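Comments closed

August 2018
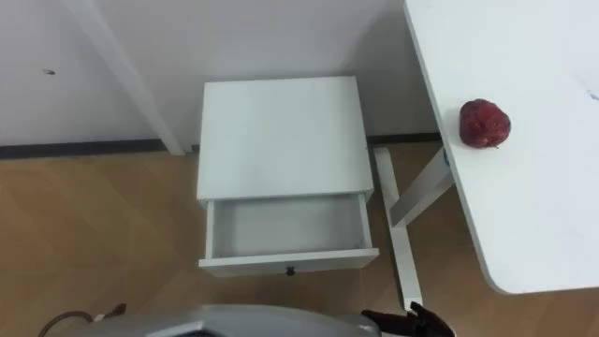 So I did the thing I always tell other people not to do, and stayed up until almost two arguing under somebody's article. I'm blaming Imani Urio. She sent me the link with no message, just the link (she knows what she's doing), and by the time the kettle boiled I was already typing.

The piece was by a man named Victor Swai and it was about why you should never apologize to your adult children. His idea, as far as I could follow it, is that once kids are grown an apology from a parent just "reopens the file," and everyone is better off moving along. He told a story about missing his son's graduation for a work trip and how they've never once talked about it and they get along great. And I thought, well, has anybody asked the son?

I wrote 538 words. I know because the comment box has a little counter that goes red when you're over the limit, and I was over it, so I had to cut a whole paragraph about my dad and the car. I kind of miss that paragraph. It was the best one! Anyway, I'll put the short version of it in here so it exists someplace.

When I was fifteen my father sold the car he had promised to teach me to drive in. He just sold it, and I came home from school and the driveway was bare, and I yelled, and he said I was being dramatic. Eleven years later we were peeling potatoes at my aunt's and he said, out of nowhere, "I should have told you about the car first." Then he asked me to pass the salt. I have been nicer to that man every day since. It took him maybe four seconds and it didn't reopen anything — if there was a file, I'd been carrying it around open the entire time.

That's what I wanted to say to Mr. Swai and what I cut to fit. What I left in was a lot more lecture-y, and I'm a little embarrassed reading it back. I used the word "furthermore." Twice.

Somebody called Erick Obura answered me within minutes and said I'd clearly never raised teenagers. True, I haven't. Then a Kanini Mutiso answered him and said she'd raised four and agreed with me, and I wanted to hug her through the screen. I was in the middle of a reply to both of them when the page refreshed and said comments were closed. So he got his jab in, she got hers, and I'm stuck with half a reply sitting in my drafts.

Told Naomi Mwakalinga all this at lunch and she said, "Okay, but did you ever apologize to your dad for the yelling?"

No. I did not. I had a whole sandwich in front of me and suddenly wasn't that interested in it. I said he'd have forgotten by now, and she just looked at me, and I heard myself sounding exactly like the man with the work trip.

I might call him tomorrow. He'll want to talk about his tomatoes first, so I'll let him get through the tomatoes.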